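Ticket 506: Snacks aus Sammelbestellung, Verpackungen beschädigt / Zuordnung unklar
Status: In Bearbeitung
Kategorie: Lieferung, Lebensmittel
Angelegt von: Nassoro Kariuki
Angelegt am: 10. August 2025

Beschreibung

Die Bestellung über Custonon kam gestern Abend in einem Karton an, zugestellt durch Triltance. Der Karton war an einer Ecke eingedrückt und unten feucht. Beim Auspacken klebten mehrere Tüten aneinander. Der Lieferschein war durchgeweicht und nur in der oberen Hälfte lesbar. Bestellt waren gemischte asiatische Snacks für den Spieleabend im Mai, die damals nicht lieferbar waren und jetzt nachgeschickt wurden.

Ich brauche Hilfe bei zwei Punkten:
Welche Artikel gehören zur Bestellung und welche sind Ersatz?
Was davon kann man noch essen?

Verlauf

Eintrag 1, Support
Bitte den Karton aufheben und alle Packungen trocken auslegen. Nichts öffnen. Von jeder Packung die Artikelnummer notieren, sofern vorhanden. Bei Feuchtigkeit zuerst die Nähte prüfen, dort geben die Folien meistens nach.

Eintrag 2, N. Kariuki
Alles mit Küchenpapier abgewischt und ausgelegt. Der Geruch kommt vom Karton, die Packungen selbst riechen nach nichts. Auf dem lesbaren Teil des Lieferscheins stehen die Wurstsnacks und die Trockenfrüchte mit 200 g. Darunter beginnt eine Zeile mit 875, der Rest ist verwischt.

Eintrag 3, Support
Die 875 ist keine Menge, das ist der Anfang der Chargennummer. Bitte ignorieren. Zur Prüfung:
Jede Tüte einzeln leicht zusammendrücken und fünf Sekunden halten. Gibt sie nach, ist sie undicht. Bei vakuumierten Packungen gilt das umgekehrt, die müssen fest anliegen. Undichte Packungen getrennt ablegen und beschriften.

Eintrag 4, N. Kariuki
Drucktest gemacht. Zwei Tüten geben nach, beide lagen unten im Karton. Die habe ich in einen Gefrierbeutel gesteckt und in die Küche gelegt. Der Rest ist dicht. Beim Sortieren bin ich nicht weit gekommen, weil ich die chinesischen Aufschriften nicht lesen kann. Die Sachen liegen noch auf dem geblümten blauen Laken, die mintgrüne Schüssel steht für die fertig geprüften Packungen bereit, ist aber umgekippt.
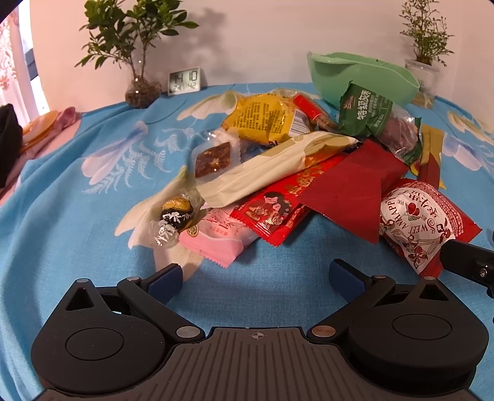
Die dunkelgrüne Packung mit der großen weißen Aufschrift 特级 finde ich auf dem Lieferschein nicht. Ist das eine Sorte oder der Hersteller? Auf der gelben Tüte ist sehr viel kleiner Text, ein Haltbarkeitsdatum habe ich darin bisher nicht gefunden.

Eintrag 5, Support
特级 ist eine Güteangabe und heißt so viel wie Spitzenqualität. Der Produktname steht normalerweise kleiner darunter. Das Datum bei der gelben Tüte bitte auch an der Schweißnaht suchen, dort ist es oft nur eingeprägt. Schräg gegen das Licht halten.

Eintrag 6, N. Kariuki
Datum gefunden, an der oberen Naht, noch gültig. Der Snack in der roten Stickpackung, der nach Wurst aussieht, und die dunkelroten Trockenfrüchte im Klarsichtbeutel passen zum Lieferschein. Die dunkelgrüne Packung bleibt vorerst zu.

Eintrag 7, Support
In Ordnung. Für die zwei undichten Tüten ist eine Gutschrift angelegt, Bearbeitungszeit 34 Stunden. Sie müssen nicht zurückgeschickt werden, bitte entsorgen. Wegen der dunkelgrünen Packung fragen wir im Lager nach.

Offen: Rückmeldung Lager zur dunkelgrünen Packung, neuer Lieferschein als PDF an N. Kariuki.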